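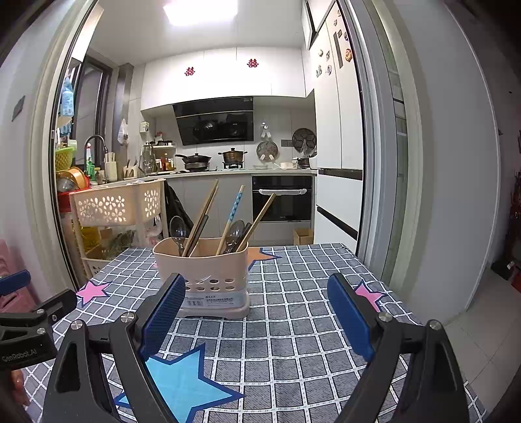

Hand-held gripper at a utensil caddy, jaws open, with the kitchen beyond.

Equipment review: hand-held gripper tools for household task recording

The Clevham equipment group was asked to advise on whether hand-held grippers should be included in next year's automation budget, and if so in what number. This review covers the type of tool shown, as used in domestic kitchens by the Enedham and Breditz sites. It is intended for managers who plan purchases and does not deal with software.

Handling
The tool has two black jaws with blue textured finger pads. Operators at both sites found the opening action easy to learn, and most were working without supervision after one morning. Narrow items such as chopsticks and plastic spoons proved the hardest to take singly from a full container, and new operators should be given time on these before any recording that counts. The grip on smooth handles was judged good. Wrist strain was reported after long sessions, and Breditz now limits each turn to 50 minutes.

Upkeep
Finger pads are the main running cost. Enedham replaced 14 pairs over the trial, almost all of them after work with oily cookware. The screws at the jaw pivots should be checked at the start of each day; two units developed play in the jaws when this was missed. A small screwdriver ought to be issued with every unit and listed on the same order.

Costs and planning
Sites tend to budget for the tool and overlook the rest. The Løken office, which placed its order first, had to make a second request for spare pads, carrying cases and chargers, and the delay was longer than the original delivery time. We recommend one combined order per site, with a spare unit for every six in use.

Household props should have their own budget line. Caddies, cutlery, bowls and tablecloths cost little individually, but Enedham's list ran to 277 items by the end of July. Patterned cloths and ordinary clutter are acceptable and need not be replaced with plain studio stock.

Storage was rated poor. The jaws do not fold flat, and a standard office cupboard holds fewer units than its size suggests. Sites with limited space should measure their shelves before ordering.

Recommendation
Suitable for purchase, subject to the points on spares and storage. The group proposes 26 units across the three sites, to be delivered in two lots – the first to Breditz, where trained operators are already in place. Fixed robot arms remain outside this budget and will be reviewed separately.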